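MEDIA RELEASE

July

FOR IMMEDIATE RELEASE

Rallico opens foam offcut program to schools and small museums

Rallico today announced the opening of Wasex, a free supply program that directs charcoal foam offcuts from its Postberg packaging works to schools, community galleries and small museums across the region.

Under the program, foam left over from the cutting of protective case inserts will be sorted by size, packed in cartons and offered at no charge to registered organisations. The material is suitable for lining drawers, cushioning objects in storage and transit, and classroom model-making.

During the trial period, Rallico supplied 593 cartons to 20 organisations. A total of 1115 cartons has been set aside for the first full year.

"Insert cutting leaves a large number of small pieces which are perfectly sound and which we had no further use for," said Xolani Mabaso, Manager, Materials Recovery, at Rallico. "A museum with one part-time registrar and a cupboard full of ceramics has a great deal of use for them. Wasex puts the two in touch, and we have tried to keep the paperwork to a single page."

What is supplied

Cartons are available in two grades. Grade A contains blocks and cubes of open-cell foam in dark grey. Some pieces carry cut lines on the top face and can be pulled apart into smaller squares as required. Grade B contains mixed slips and crumb, intended for filling and for craft use.

All pieces are checked for size at a white-topped table before packing. Small pieces are held in bowls and larger blocks are stacked in trays. Pieces that have torn, or that have parted along a cut line, are not discarded — they are moved to Grade B.

Recipients should note that open-cell foam ages. Rallico recommends that pieces used in storage be inspected every year and replaced when the surface becomes sticky or begins to shed. The foam should not be placed in direct contact with varnished, gilded or painted surfaces. A sheet of acid-free tissue between the foam and the object is advised in every case, and each carton is supplied with a printed card to this effect.

Early use

The Siliņa Gallery, which cares for a collection of studio pottery and domestic glassware, was among the organisations to take part in the trial. Its storeroom had relied on towels and newspaper to separate bowls and jugs on open shelving. Gallery staff have since relined 15 drawers, using cubes to fill the corners and longer blocks as dividers.

The gallery found that vessels with a lip or spout required particular attention. Its practice is now to support these pieces from beneath and on either side, leaving the spout clear of any pressure. The gallery's notes on the method have been added to the Wasex guide and may be copied freely.

Participating primary schools have used Grade B foam for printing blocks, puppet heads and model landscapes. Teachers reported that the small squares take water-based paint well if a first coat is allowed to dry completely. They also asked for smaller cartons that would fit a standard classroom cupboard, and a half-size carton has been added to the order form as a result.

How to take part

Registration is open to incorporated community organisations, public and independent schools, kindergartens and collecting institutions. Applicants are asked to nominate a grade, a quantity and a preferred collection time. Cartons may be collected from the loading dock at the Postberg works between 9 am and 3 pm on weekdays. Organisations more than an hour's drive from Postberg may apply for delivery, which is arranged monthly and shared between recipients on the same route.

Each organisation may order up to three cartons at a time. Further orders may be placed once the first has been collected. Rallico is unable to accept foam returned from other sources.

From the table at Postberg

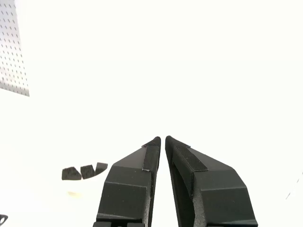
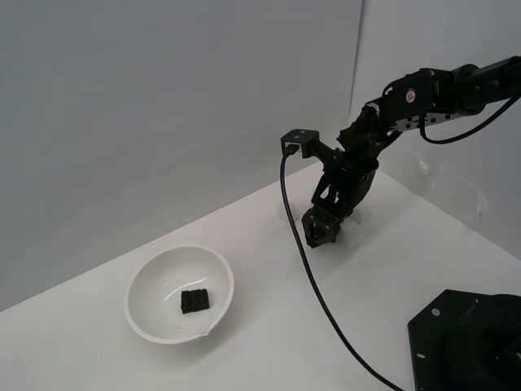
Second picture: a small charcoal block in a round white bowl with a pouring spout. 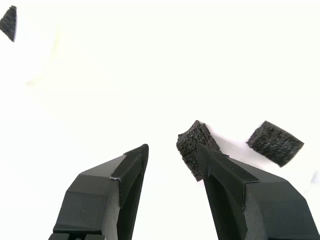
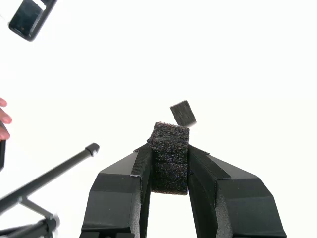
About Wasex

Wasex is administered by the Materials Recovery team at Rallico. Foam is supplied as is, and recipients are responsible for determining its suitability for their own collections or classes. The program guide, the storage card and the order form are available on request from the Postberg office.

About Rallico

Rallico designs and cuts protective inserts for instrument cases, tool chests and transit crates. Its cutting floor, stores and offices are located at Postberg.

Media contact

Xolani Mabaso
Manager, Materials Recovery
Rallico, Postberg

ENDS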